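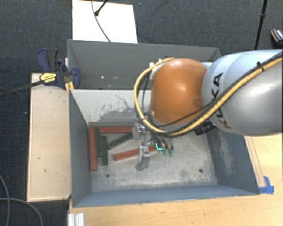 Red and green blocks in one of the sorting bins at Cillbridge.

The block library at the Cillbridge toy workshop will open to schools in July, with 80 sets ready to lend and more to be made up over the fall.

Each set holds 116 blocks in two colors, red and green, and comes with a printed sheet of building ideas for children in kindergarten through second grade. Schools can keep a set for up to eight weeks. There is no charge for the loan, but a school that returns a set with pieces missing will be asked to pay for replacements.

The blocks came from Modumard, a maker of classroom supplies that closed its local warehouse last winter. The workshop took the remaining stock, about 4,000 blocks of the long red kind among them, along with shelving and a number of metal bins. The bins have seen a lot of use. The floor of the one shown is scuffed and scratched, and paint has chipped from its far wall. Marjorie Lambert, who runs the library, said the bins would stay in service as they are.

"They hold blocks and they don't tip over," Lambert said. "We looked at plastic tubs and decided to spend the money on more sheets and better bags."

Sets are packed in canvas bags with a drawstring and a numbered tag. Returned bags are emptied into a bin, the blocks are checked for cracks and rough edges, and complete sets go back on the shelf. Damaged blocks are set aside for sanding or taken out of use.

Lambert said the long blocks have been the most popular in early trials at Bondarchuk Elementary, where two classrooms borrowed sets in the spring. Teachers there used them for bridges and for simple measuring lessons. They also asked for more of the shorter pieces, and the workshop plans to add a bag of extras that can be borrowed separately.

A second set, called Trerus, is planned for older children. It will include ramps and wheels and should be available before the end of the school year.

Schools can reserve a set by phone or at the workshop's front counter between 9 a.m. and 2 p.m. Each school may hold up to four sets at a time. Bags must be picked up and returned in person, and the side entrance on the parking lot is the one to use for both.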